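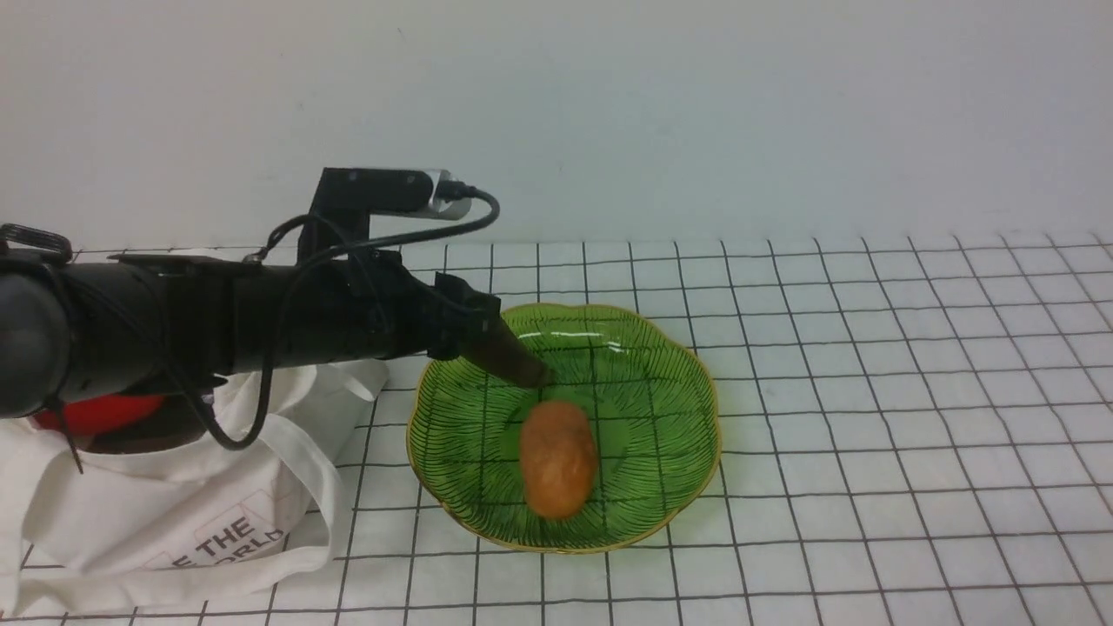 Readers of this blog have asked on several occasions how a household should care for glass tableware that has come down from an earlier generation. The present post sets out the practice I have followed since I took over my grandmother's cupboard in Nunholm, along with a number of corrections to advice I published earlier and no longer follow.

The first matter is washing. Decorated glass should be washed by hand, one piece at a time, in a plastic basin placed inside the sink. A folded towel on the bottom of the basin will serve equally well. Water should be warm to the touch and no hotter. Mild dish soap is sufficient. I previously recommended a spoonful of baking soda for cloudy pieces, and I withdraw that recommendation. It is a fine abrasive, and on gilded rims it does slow damage that is noticed only after several years.

The dishwasher is not suitable for any piece with gilding, enamel or hand-painted decoration. I lost the gold on two dessert plates this way in a single winter -- a loss that was entirely my own doing. Plain pressed glass is more forgiving, although repeated cycles may leave a haze on the surface that cannot be polished out at home.

Drying deserves more attention than it receives. Each piece should be set on a cotton cloth and dried promptly, before water spots can form. Linen is better still, provided it has been washed many times and sheds no lint. The Hullska towels I bought for this purpose needed 5 washes before they were fit for use, and I now keep them apart from the ordinary kitchen linen. 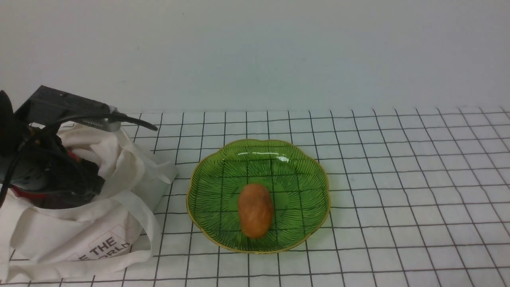
Green glass plate with a scalloped outline.

On the subject of storage, my position has changed. I formerly stacked shallow pieces with paper napkins between them. Napkins compress, and those with printed patterns can transfer color if the cupboard is damp. Felt rounds are preferable. Those sold by Živković are cut slightly too small for a dinner plate but suit dessert plates and shallow bowls very well. A stack should not exceed 7 pieces, and the heaviest should be at the bottom. Cups and stemmed glasses should stand upright, as the rim is the weakest part and was never intended to bear weight.

Cupboards on an outside wall present a separate difficulty. The temperature inside mine falls considerably in December, and glass taken directly from a cold shelf should not be filled with anything hot. I bring out the pieces required for an evening meal at noon and leave them on the sideboard.

Several correspondents have inquired about chips and cracks. A small chip on a foot may be left alone. A chip on a rim renders the piece unfit for the table, and it should be kept for display. I do not recommend household adhesive for pieces that will hold food. The repair counter at the Lusley market hall will grind down a minor rim chip, but gilding near the chip will be lost in the process, and the owner should decide beforehand whether that is acceptable.

Finally, I would encourage every household to keep a written record. Mine is a ruled notebook with nearly 200 entries, each giving the piece, its origin where known, and any damage. The entries for the sherry glasses remain incomplete, and I would be grateful to hear from any reader who recognizes a pattern of small cut stars above a plain band.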